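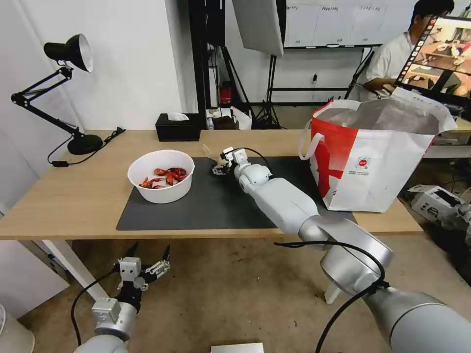 **From:** Linnea Åberg
**To:** hurari-demos list
**Subject:** Re: [hurari-demos] bowl tasks, how many is enough?
**Date:** Monday, January 6, 2020

Hi all, happy new year!

Edvin wrote:

> Before we book more operator time I'd like to know where we are with the bowl
> tasks. Tamara says 400 good episodes would do for a first training run, my own
> guess is more like 2,000. Also, are we still keeping the failed grasps or
> throwing them out? The October notes say both things.
>
> Edvin

Sorry about the October notes, those were mine (I changed my mind halfway down the page and never went back to fix the top).

I'm with Tamara on this one. Let's get to 400, train on it, and see what the policy is bad at before anybody sits through the rest. My worry is that we'd end up with 2,000 episodes that all look like the same person on the same afternoon. I'd much rather have the bowl start in lots of different spots on the mat, and the pile heaped up differently each time – the curled ones that overlap are the hard part, and we need plenty of those!

On failures: keep them. If you miss and then recover, save the whole thing as one episode and tag it "retry". If you miss and give up, tag it "fail" and move on. Please don't delete anything at the station, even if it's embarrassing. Oda went through a batch before the break and found 17 with no tag at all, so I've put those in the folder called "unsorted" and I'll go through them this week.

Two other small things. Please bring both arms back to the start pose before you hit record, and leave about 3 seconds of stillness at the end, or the trimming script eats the release.

Tyra, could you send me the new task wording when you have it? I still have the old one in my sheet.

Linnea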